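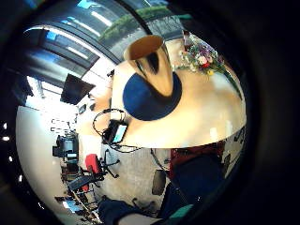 How long does one cartridge last in the Flarnham under-sink filter?

One cartridge treats 2,774 liters at the rated flow, and it should be replaced at that volume or when the indicator turns red, whichever comes first.

Flarnham Under-Sink Water Filter, single stage
Made by Ditent

The Flarnham is a cold-water filter for kitchen and bar sinks. It fits on the supply line between the shutoff valve and the faucet. No separate tap is needed. The cartridge is a pressed carbon block that reduces chlorine taste and fine sediment. It does not soften water and must not be used on an untreated well.

The head mounts to the cabinet wall with 2 screws, supplied. Leave 15 cm of clear space under the bowl so the cartridge can be lowered out. Close the shutoff valve and open the faucet to release pressure before turning the bowl. Hand-tighten only. After each change, run cold water until it is clear of black carbon dust.

Supplied: filter head, bowl, one cartridge, bowl wrench, braided hose.
Not supplied: adapters for older compression valves. Order the Ruawai adapter set separately.

The housing carries a limited warranty against leaks. Freezing damage is excluded. Cartridges and seals are wear parts.

Comments

Agustina Leiva
Fitted in April. The hose was short for my cabinet, so I bought a longer one. Flow is a little slower than before.

Lorraine Goodwin
Changed mine at just over 2,000 liters when the red showed. We have a lot of rust in the pipes. Grease the O-ring or it squeaks.

Contact | Copyright Trokcombe Plumbing Supply | Back to top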